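5.2 The late-close fault

I want to spend a little space on the failure that ate most of our April, because I suspect other groups have it too and haven't spotted it. Over 962 plug-grasp episodes on the Kollbridge bench, 55 ended with the jaws shutting after the policy had already started its lift. Simone Damasceno caught it first (she was scrubbing through logs for something else entirely!), and I'm embarrassed to say I blamed the network for 2 days.

The culprit was our own watchdog. When the Diltier controller missed a heartbeat it held the last jaw command, which sounds safe and mostly is, but then it replayed the queued close the moment the link came back. Régis Aubert reproduced it by yanking the Ethernet cable at episode 1733 of the soak test, and the fingers snapped shut on nothing.

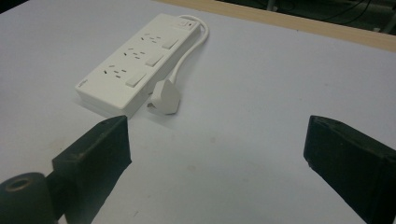

Figure 7. Jaws open, power strip task.

Our fix drops every queued command on reconnect and makes the policy ask again, starting from the measured jaw width. It costs a short pause, and I can live with that. Where it really matters is a layout like the one in Figure 7, with the plug lying beside the strip and a metal pin sticking out toward it: a stale close during the approach could catch that pin and bend it, or shove the plug into the casing. We now treat any reconnect during an approach as an abort and back the tool off before retrying.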